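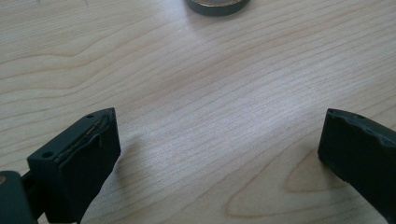 Toshiko Tamura

October 24, 2022

Pacheco Block, sash survey, continued. Second floor, street side only. Marleny had the keys until noon, so the rear stair is still not done.

Finished the last 20 openings on the Flemstead elevation. Condition codes are in the shared sheet. Lower rails are the usual problem: end grain open at the joint, putty gone, old filler over soft wood. Upper sash mostly sound. Two are painted shut and I did not force them.

Probe depth at the worst sill was past the shoulder of the awl. Marked for replacement, not patching. Lucienne disagrees and wants a dutchman there. Left it as "open" in the sheet until she has seen it.

Paint samples: took them from the meeting rail, left side, same as in May. Lab number 944 is a repeat of the May sample with the torn envelope. Do not average the two.

The city's mitigation draft calls for salvage of "representative millwork" and gives no quantity. Orla is asking Fandville for a definition before the hearing. Until then we tag everything with an intact profile - casings, stools, aprons, picture rail. Tag 123 is a duplicate, fix before printing.

Profile gauge is reading off at the ogee. Checked against the Lernport casing and it is the gauge. Nelli has the spare.

To do: rear stair, transom over the side door, relabel tag 123, send Orla the floor plan with opening numbers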